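The Sofa Stays in the Middle

An upholsterer in Skultcombe on cream fabric, big rooms and where people really sit

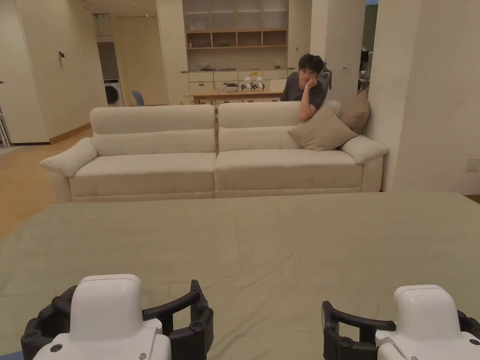

The upholsterer who runs the Plakeck workshop has been fixing sofas for 27 years and doesn't own one. "I have two chairs and a bench," she says, clearing a heap of webbing off the bench so I can sit on it. "I know what's inside a sofa. It's like working in a sausage factory."

She agreed to talk to me on the condition that I leave her name out of it. Her customers are touchy. Most of them live in the new open-plan apartments by the river, where one long room has to serve as kitchen, office, den and, when the in-laws come, hotel. She gets called in about the sofa, and the sofa, she says, is usually innocent.

"They ring me up and say it's uncomfortable. I go over and it's a perfectly good sofa. Two big seats, thick backs, fat arms. What's uncomfortable is that it's floating. It has the kitchen behind it and people walking past your neck all evening."

Her advice is to leave it there anyway. A sofa with its back to the kitchen does the job of a wall and costs less than one, and it gives the person at the stove something to lean on while they argue with the person watching television. She has strong views on leaning. When she rebuilds a frame she tests the top rail by folding her arms on it and putting her whole weight down, because in her experience that is where a freestanding sofa gets most of its use.

"Against a wall, only the seats wear out. Out in the room, the back goes first. You get a shiny patch right where the elbows land. I can tell you how tall the husband is."

On color she is resigned. Everybody wants cream. She has tried to steer people toward rust, toward olive, toward a brown she describes as "honest gravy," and they nod politely and order cream. She charges the same either way, though she admits to quoting 63 dollars for a set of washable arm covers and then watching the customer decide they won't need them. They call back in May.

"It's a lovely color for a sofa that lives alone," she says.

The throw pillows come in for rougher treatment. She doesn't make them, on principle, and thinks the stores sell them in beige so that people can lose them on the cream. Two is her limit. One goes behind you and one goes on the floor when you lie down. Any more and you are running a shelter.

I ask about green, having noticed a great deal of it around the shop. There is a roll of sage on the cutting table and another behind the door. It turns up on beds and platforms, she explains, on all the big flat pieces people put near the sofa and then treat as a second sofa. She likes sage. It hides dust and calms down pale wood, and pale wood is the other thing everybody has: pale floor, pale shelves, pale table. "You go into some of these places and it's like standing inside a cracker."

Her favorite fabric at the moment comes from a small mill called Resari, smooth enough that crumbs slide off it. She bought too much. About 400 yards too much, by her own account, the result of an order form filled in during a phone call. She has since covered her bench, both chairs, the shop stool and the inside of the van door.

For open shelving she has one rule, which she breaks at home. Keep the cubbies half empty. The sofa faces away from them, so the owners forget they're there, and meanwhile every guest gets a clear view of the mess over the owner's shoulder. Closed cabinets below, open ones on top, and whatever has a cord goes in the closed ones. She says this while stepping over an extension cord.

The dog, Ghiță, has been asleep under the cutting table through all of it. He is the only one in the building who gets to lie on customers' furniture, and only before the old covers come off. She considers him a professional. If he picks the left seat, the springs are gone on the right.

Before I go I ask what she would buy, if she ever gave in and bought a sofa. She thinks for longer than I expected, picking tacks out of her apron.

"Secondhand," she says. "Three hundred bucks, ugly, good frame. And then I'd never get around to covering it."

She hands me a sample of the sage on my way out, and then two more.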